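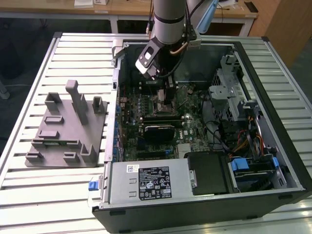 Open day at Cevuner: who else went?

tinbadger
Posted in Automation, June

Back home and still buzzing, so forgive the length! I went to the Cevuner open day mostly for the free parking and the conveyor demo, and ended up spending nearly the whole afternoon at the computer disassembly bench. They have an arm working over an opened desktop tower (a Dell board in there, blue drive handles, the works) laid on its side on an aluminum slat table. Next to it is a gray printed fixture plate with all kinds of posts and little U-shaped holders. I asked what each one was for and got a proper answer every time, which I loved.

They call the project Stuta. The woman running the bench said they've logged 1591 part removals so far. She let us stand close and ask anything.

rackmount_ray
Was there too, the earlier slot. I liked it, but I'll be the grump: a person with a screwdriver strips that tower while the arm is still lining up on the first part. What's the point at that speed?

tinbadger
Sure, it's slow. I didn't mind! The interesting bit for me was how it deals with the cables. Data leads and power wires everywhere in that case, and it has to get a finger in past them without yanking anything.

Got this one off the gripper camera, they were sharing files with anyone who asked:

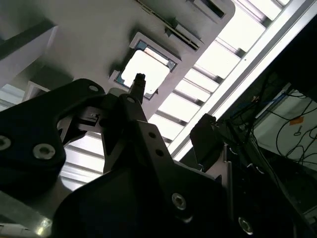 Looking up past the fingers from the wrist camera. Hex socket screws all over, my kind of hardware.

oleanderK
Ooh, thanks for posting that. Is the linkage plate with the three holes a stock part or their own?

tinbadger
Their own, according to the handout. The first set came from Le Goff and they redrew it for more reach. I didn't catch what it's made of.

rackmount_ray
Handout also says 3153 hours on the bench. Divide that into your 1591 removals and tell me again it isn't slow.

oleanderK
Bench hours aren't run hours though. Ours at work spends most of its life with somebody leaning over it holding a laptop.

rackmount_ray
Fair. I'd still like to see it on a machine it hasn't met before. The Dolix crew did that at their demo last year and it was a lot more convincing, even when it jammed.

tinbadger
I asked about that! They plan to bring 2 other case models in for the next one. Doors at 10 am again, and get there early, because the line for the bench was out past the coffee.

oleanderK
Count me in. Bringing my kid, who has already taken apart our toaster.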